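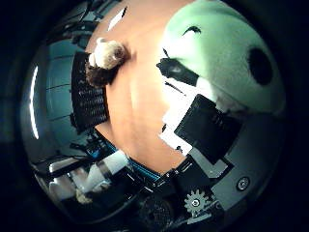

Gripper beside a green plush toy, with a small teddy bear further along the table.

Sumside is a toy-sorting and returns workshop run by the firm Jorier, known mainly for its use of robot arms at the sorting tables. The arms run on a control program called Skundura. Jorier has described the change as a relief for its workers, a claim that has been disputed.

Before the arms came, sorters worked in pairs and chose their own pace. Staff now spend much of a shift setting toys out, watching the grip and stepping in after a drop. The firm calls this "light supervision". 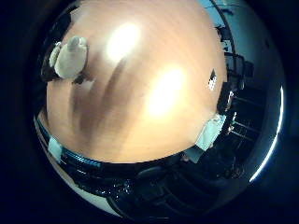 Critics say the phrase hides a good deal. A sorter may look after up to five tables, and the pause between jobs, once used for talking, has largely gone. Pay grades were left as they were. Jorier has published no figures on strain or staff turnover, so its statement that the work is easier rests on its own word.

Training lasts eight days, two of them spent on stopping an arm safely. Former staff have called the rest thin, and most of it covers filling in fault reports.

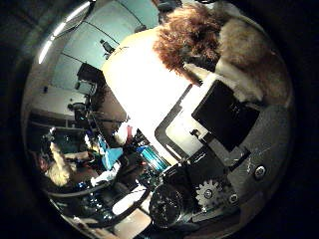 Aurelia Reisinger

Soft toys remain a hard case for automation. Fur and loose stuffing give way under pressure, and a grip that suits one toy may fail on the next. The Caruso workshop, a smaller rival, went back to sorting by hand on Saturday shifts and has kept the arms for weekdays.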